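Kitchen renovation > Sinks and countertops
Sink with built-in drainboard, yes or no?

flestia_home
Hello all. We renew our kitchen in Flernamville and I must decide until Tuesday. I like the long gray sink with the drainboard in one piece, set in white marble. My husband says it eats too much counter. 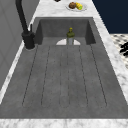 Gray sink with grooved drainboard, marble counter

The offer from the shop in Brinham is 3,954 with the stone cutting. Is it too much?

massawe77
We have one for 4 years and I would buy it again. Big pots dry there and I don't need a plastic rack.

oldtap
I disagree. Grooves collect lime, and in our area the water is very hard. For 2,000 you get a normal sink and a good rack — the rest you can spend on drawers.

massawe77
Vinegar, 30 minutes, finished.

oldtap
Vinegar next to marble? Please don't. It etches.

massawe77
OK, you are right about the marble. Mine is granite.

flestia_home
Thank you, I did not think about this. One more question, for the upper cabinets. I want navy, but is glass practical?

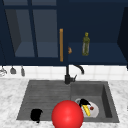
Navy upper cabinet, glass door and open shelf

oldtap
Glass yes, if you are tidy. Open shelf no, grease comes on everything.

massawe77
Depends how far is the stove. Ours is fine.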